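Valell Counter Notes, README

Valell is a set of written notes on one small job: getting brown powder out of one vessel and into another on a kitchen table, and putting things back afterwards. Malathi Poojary wrote most of it. Sugeng Simanjuntak wiped the table and would like this recorded.

There are 34 entries in 4 folders, all plain text. The folder called "misc" is the largest, as it always is. 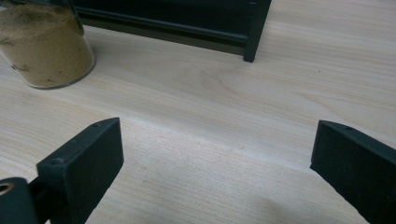 Each entry gives the vessels used, the order of the steps and a line on the mess. We tried a scoring system for mess in July and dropped it after a disagreement over what counts as a crumb. The line is now free text, and some of it is rude.

File names follow the pattern indosard_ plus a number. Indosard was the working title. Renaming everything was discussed at length, mostly by people who weren't going to do it. 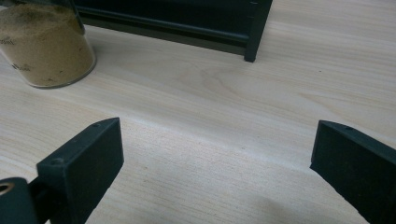
Can I use the notes if I don't drink coffee?
Most of them apply to any fine, dry powder kept in a jar, so cocoa or ground spice will do. Skip the entries tagged "brew".

Known problems: 24 entries use "jar" and the rest use "glass" for anything see-through. Tovier, our tidying script, changes one to the other and occasionally does the same to spectacles.

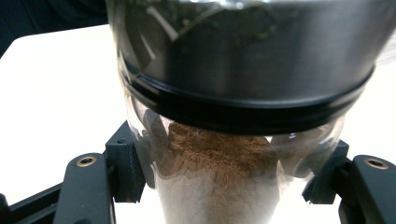
Spilling gets more space in the notes than pouring does, and Malathi makes no apology for it. Entries tagged "stack" cover a metal vessel sitting on a glass one, with a black band between the two and the powder heaped up close underneath. Lift slowly, keep it level, and check the inside of the glass for dust before you declare the table clean.

Corrections go in the file called lai.txt. Please keep them under 1,000 characters. Sugeng reads them at breakfast.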